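# Questions about the gripper fault on the folding cell

We collected the questions that people sent after the fault in April, and I answer them on this page as well as I can. If something is not clear, please write to Charmaine Chauke. I will correct the page when we learn more.

## What happened?

The two-arm cell in the Grengate workshop was running the cloth folding program, which we call Rona. At fold 729 of the long test, the left gripper did not open after the second fold. The controller believed that it was open. The right arm started its next move and pulled the cloth away from the left arm, as it should do when the left arm has released.

The cloth became tight between the two grippers. The right arm stopped with a force error after 2 seconds. The left arm did not stop, because it had no error of its own. It held its position with full grip until a person pressed the red button.

## Was anybody hurt?

No. The operator was at the desk and had no hand inside the enclosure. But I want to say clearly that we count this as a safety matter and not only as a broken part. A person who saw the right arm stopped could think that the whole cell was stopped, and could reach inside to free the cloth.

## Why did the controller believe that the gripper was open?

The program did not read the finger position. It sent the "open" command, waited 200 milliseconds and then continued. In most cases this is enough time. When the gripper is slow, or when the command does not arrive, the program does not know it.

The position signal was always available from the gripper. We did not use it in the first version of Rona because the reading made each fold slower, and later we forgot to add it. This was our mistake and not a mistake of the supplier.

## And why did the gripper not open?

The command was lost in the cable. We found a weak contact in the connector of the left arm, below the base. When the arm was still, the contact was good. When the arm made the long move to the left, the cable was pulled a little at this point, and the contact was sometimes broken for a very short time.

It took us many hours to find it. We first changed the gripper, and the fault came back. Then we changed the gripper driver, and it came back again. Only after that did we move the cable by hand while we watched the signal on the screen. I would advise anybody with a similar problem to begin with the cable, which costs nothing.

## Can I see the fault before it stops the cell?

Sometimes. In the log there were 40 short communication warnings before the failure. They were marked as "info", so they did not appear on the operator screen. Now they are marked as "warning", and three of them in one hour will stop the program at the end of the present fold.

You can also watch the cloth at the moment when both grippers are close to each other over it. This is the part of the cycle where a late opening does the most harm, as there is little free cloth between the fingers and it becomes tight almost immediately.

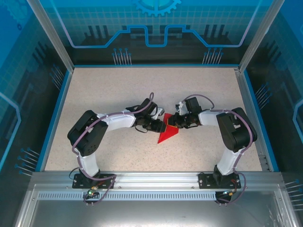

If the cloth moves together with a finger that should already be open, even by a small distance, stop the cell and write down the fold number. Please do not wait for the next fold to be sure. We prefer ten stops without reason to one torn cloth or a bent finger.

## Why did only one arm stop?

Each arm has its own controller, and each controller has its own force limit. The emergency button stops both arms, but a force error stopped only the arm that detected it. This was the factory setting and we did not change it at installation.

Since the fault, the two controllers are linked. Any error on one side brings both arms to a protective stop. We tested it from the left side and from the right side, with cloth and without cloth.

One thing is still open. During a protective stop the grippers keep their last state. A closed gripper stays closed. We discussed if they should open automatically, but with a heavier part this could be more dangerous than staying closed. For now, the grippers are opened only by hand command.

## What must I do if the cloth is caught?

1. Press the emergency button, even if the arms seem to be stopped.
2. Check on the screen that both controllers show the stop.
3. Wait until Charmaine or the operator on duty has locked the cell.
4. Release the grippers one after the other with the manual command, the left one first.
5. Take the cloth out and look at the finger tips and the cables.
6. Write the fold number and the time in the cell book.

Do not pull the cloth out of a closed gripper. Do not use scissors inside the enclosure.

## May I reset the error and continue if everything looks normal?

No. In the week before the failure, the error was reset two times without a note, and each time the cell worked well afterward. If those resets had been written down, we would probably have checked the cable earlier. I do not blame the persons who did it. The old instruction said only "reset and continue", and they followed it. This line is now removed.

## Does the Skoltari cell have the same problem?

It has the same program but a different cable routing. We checked both of its connectors and the contacts were good. The new version of Rona, which reads the finger position before it continues, is installed there too. The cell is slower now, and we accept this.

## Is the recorded data from before the fault still usable?

Mostly yes. The Niazi team looked through the folds that had a communication warning close to them and removed those where the left gripper opened late. If you made your own copy before the cleaning, please replace it. The old copy has the same folder name, so check the readme file, where the cleaned version has an additional line at the top.

## When will the cell run again with the normal speed?

The cell is running now at reduced speed, with an operator present. We will return to normal speed after a complete long test with no lost command and no reset. I cannot give a date for this. The replacement connector for the right arm has not arrived yet, and I do not want to start the long test with one new connector and one old one.

## Who decides that it is safe?

Charmaine Chauke signs the release for the Grengate cell. If you see something that is not right and she is not in the building, stop the cell first and call her after. Her number is on the inside cover of the cell book.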